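4 Arbeitsplatte reinigen und pflegen

Diese Anleitung gilt für polierte und matte Natursteinplatten der Serie Kellis. Für Platten aus Quarzkomposit lesen Sie bitte Kapitel 5.

4.1 Tägliche Reinigung

1. Räumen Sie den zu reinigenden Bereich frei.
2. Wischen Sie die Fläche mit einem weichen Tuch und lauwarmem Wasser ab. Bei Fettspuren geben Sie einen Spritzer pH-neutrales Spülmittel dazu.
3. Mit klarem Wasser nachwischen und trockenreiben. 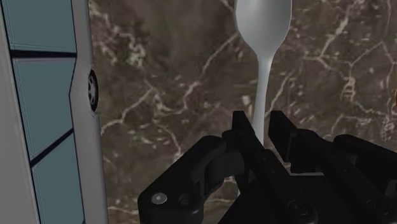 ACHTUNG: Essig, Zitronensäure und Entkalker greifen die Politur an. Verschüttetes sofort aufnehmen - tupfen, nicht reiben.

4.2 Imprägnierung prüfen

1. Geben Sie 2 ml Wasser auf eine unauffällige Stelle.
2. Warten Sie zehn Minuten und nehmen Sie das Wasser auf.
3. Bleibt ein dunkler Fleck zurück, muss die Platte neu imprägniert werden.

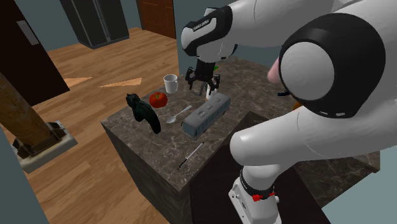
Abb. 4-2: Dunkle Arbeitsplatte mit Marmormuster

4.3 Neu imprägnieren

1. Die Platte muss vollständig trocken sein. Lüften Sie den Raum.
2. Tragen Sie die Imprägnierung Dredanow 76 dünn und gleichmäßig mit einem fusselfreien Tuch auf.
3. Überschuss nach 15 Minuten abnehmen, sonst entstehen Schlieren.

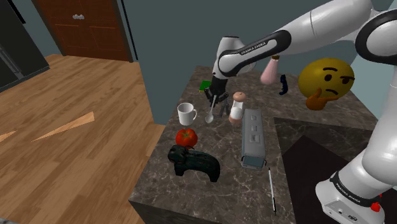
4. Platte 24 Stunden nicht benutzen - auch nichts darauf abstellen.

Hinweis: Ersatzgebinde erhalten Sie unter der Bestellnummer 267.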